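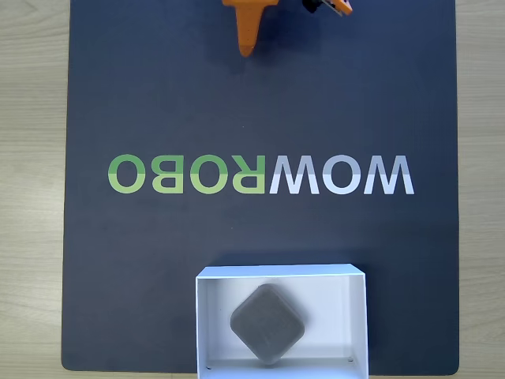
The navy mat on the table.

Blog > Football > Semby Town

Six games in, and the back four is settled
15th March, by Verna Halvorsen

Semby beat Sirkton 1-0 on the top pitch and I thought we deserved it, though the first half was poor. We kept giving the ball away in midfield and Sirkton had the better chances. Their number nine hit the post from a free kick.

The change at half-time helped. Cruickshank went to right back and the new lad moved inside, where he looks far more comfortable. We had 6 corners in the second half and scored from the last of them, a near-post header that went in off the defender. I'm told it will go down as an own goal.

The gate was 487, up from 420 for the last home match. The club wanted 700 by the end of the season and I can't see that happening with the road still shut at the bottom of the hill.

That makes six unbeaten since the new manager came in. We lost to Sirkton 4-0 in August, so it's a decent turnaround. Cloto away next. The coach leaves from the club car park and there are a few seats left.

Last updated: 15:40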